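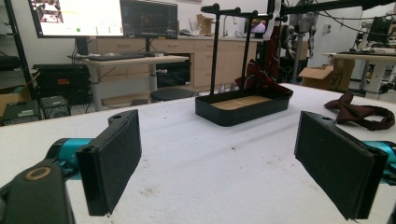 Back from the open night at the Clostside observatory, typing this up before I forget half of it. Left home at 4 on Monday, drive is 81 miles, last 28 of them on a two-lane with no shoulder and a lot of deer. Gate opens at 7. Get there earlier. I was maybe tenth in line and the gravel lot was already filling up.

Weather first. High cloud on the way out, thin stuff, a ring around nothing in particular. Nearly turned back at the gas station. By the time it got properly dark most of it had slid off east and the west stayed clean until after midnight. May is a funny month out there, short nights and you wait forever for real dark, but it was not cold, which for once meant people stayed.

Site is at about 2000 feet. Not a mountain. The draw is the ridge to the south that blocks the glow from town. Northern horizon has a lit-up patch from the highway interchange, low, didn't bother me.

They ran three things at once and you picked. I did the dome first, then the plate room, then the field.

The dome. Main scope is an old reflector they call the Conceição, named for whoever paid for the mirror back when. Open truss, split ring mount, drive rebuilt not long ago. Tracks beautifully. The line up the ladder was slow and you got maybe a minute each. M13 was up when I had my turn. Resolved right through the middle, little chains of stars coming off the edges, and that dark propeller shape that I have never managed to see from home. Wanted to stay on it. Kid behind me was sighing so I got down.

Later they moved to M51. Bridge to the companion was there, just. Arms yes, if you gave it time and didn't breathe on the eyepiece. Someone asked why it wasnt in color and got a good patient answer about eyes and faint light.

Plate room. My favorite part and hardly anyone in it. Glass plates in paper sleeves, shelved on edge, 1216 of them according to the card on the door. Mostly variable star fields and a long run on the Cygnus dark clouds. They let you look at one on the light table with a loupe. Negative, so black stars on gray glass, and the dark nebula is a pale empty area that looks like somebody wiped it. Ink marks on the back from whoever was measuring. Notebook next to it with seeing notes in pencil, "poor", "poor", "fair", "poor". Felt right at home.

They are scanning the collection. Slow going. Scans get measured with Drirance, which I had not come across before, a star matching program that works out the plate center and scale from the pattern. Demo on a laptop took a few minutes per plate. I asked about the emulsion flaws, whether it mistakes them for stars. Sometimes yes. They compare two plates of the same field and throw out anything on only one of them. Which also throws out asteroids, so they keep that list separate and somebody goes through it on cloudy nights. Plenty of those.

Field. Red lights only, mostly obeyed. One minivan with the dome light on for ages. Good mix of scopes, a few big dobs, lots of small refractors on imaging rigs. Guy with binoculars on a parallelogram mount had the best view of the Coma cluster I've had in years and was happy to share. The club had its Arkus camera running on a short refractor with a hydrogen filter, stacking live onto a screen inside a cardboard box. North America nebula coming up out of the trees by midnight and the gulf was sharp after ten minutes of stacking. People crowded around that more than any eyepiece. I get it.

My own stuff stayed in the trunk except the 10x50s. Swept Scorpius when it cleared the ridge. M4 easy, M80 a smudge. Antares boiling. Seeing down there was garbage.

Practical stuff:
Bathrooms are down by the gate, not at the top, bring a red light.
No food. Coffee ran out by 9:30.
Ladder to the eyepiece is steep, there is no second eyepiece at ground level. They bring it down to something low for people who can't climb, ask early.
Phones don't work up there. Print the directions, the sign for the turnoff is tiny and faces the wrong way if you come from the south.

Left at 1:15. Milky Way was well up over the lot by then and I sat on the hood for a while with the engine off. Home past 3, work at 8. Will go agian in the fall for the longer nights, and I want another hour with those plates.

14 shares | 4 comments

Comments

duskwest
Was in the minivan row. It wasn't me. Did they ever get to M57? We left early with the kids.

Reply from author
Yes, last thing before I drove off. Ring was obvious, no central star that I could see.

plateglass
Do they let you request a field on the light table or is it whatever is out?

Reply from author
Whatever was out, but I didn't ask. Worth emailing ahead.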